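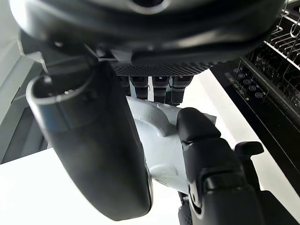 Can carpet tiles be laid straight on to a hard floor?

Usually they can, provided the floor is flat, clean and dry. A lumpy floor will show through any tile we stock, whatever the brochure says about cushioning.

Flaria Streak Carpet Tile, Grey
Sold by Winance, floor and workroom supplies

Flaria is a low, hard-wearing tile with thin parallel streaks in several greys. Eyvindsson, who make it, call it "a calm landscape for the working day". We call it a grey carpet tile. It hides crumbs, it takes a rolling chair without much fuss and you can lift one square and put another in its place, and that is about the extent of our enthusiasm.

The maker's leaflet promises a floor that "stays new". We've sold carpet for long enough to doubt that of any carpet. Tiles near doors and under desks go flat first, and a fresh one dropped among older ones will look darker for a good while. Buy your spares with the main order and swap them in from a quiet corner if the match bothers you. Batches do differ, and we can't promise the same grey twice.

Tiles come in boxes. We hold around 2,000 in the Kiltthorpe store and can usually make up an order of 1,000 from a single batch, but ask before you pay if that matters to you. Offcuts and part boxes can't be returned.

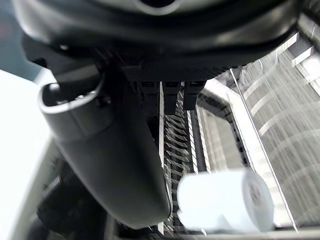 What the leaflet leaves out

The streaks have a direction. Lay every tile the same way and the joins are faint but the lines run on across the room, which some people like and others find they can't stop looking at. Turn alternate tiles and you get a chequerboard, with every square plain to see. The leaflet shows both and says both are "seamless". Put a few tiles down loose, in your own light, before you decide.

It also claims the tile needs no glue. In a small room with furniture on it, fair enough. In a long room with trolleys going up and down we'd use a release adhesive, at the very least round the outside and across the doorways. Loose tiles creep. You find out when a gap opens by the far wall.

Then there is the edge. Where carpet meets another kind of floor you need to think about the change in height, and a strip is extra. Flaria is 5 mm thick at the pile, so a matching strip isn't hard to find, but measure the other floor first. We have had too many strips back with drill holes in them. 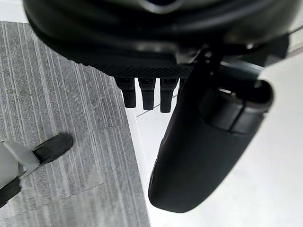

Streaked grey carpet tile meeting a different floor surface.

Chairs are the usual question at that point. Hard castors roll well enough on Flaria and soft ones drag a little. Going back and forth over a join all day is what wears an edge, so put the desk fully on one surface or fully on the other if the room allows.

As for "acoustic comfort", the tile is quieter than bare floor. So is a rug. If the room echoes, treat the walls or ceiling as well and don't expect 5 mm of carpet to do the lot.
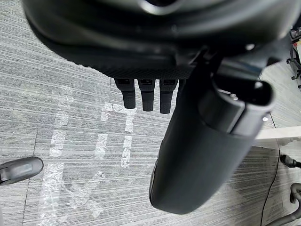 KILTTHORPE, July - A note on marking out, as we're asked for it more than anything else on this page. White tape does show up well on grey streaked tile. How long it stays smart is another matter: tape on carpet can wear thin and crinkle into shiny patches, and we wouldn't believe any roll that says "permanent" and "leaves no trace" on the same label.

Press it down hard, keep the runs short and try not to cross a join, or you'll be cutting it the next time a tile comes up. Peel slowly, back along the streaks. Any stickiness left behind will collect dirt, so test your cleaner on a spare tile first - the maker's own cleaner is fine, though we can't see that it does more than a mild one from the supermarket.

Samples cost 65p each, posted. We don't refund them against an order.

Related items
Flaria Streak Carpet Tile, Charcoal
Edge strip, carpet to hard floor
Release adhesive, small tub
White floor tape, single roll
Tile lifting tool

Last updated: July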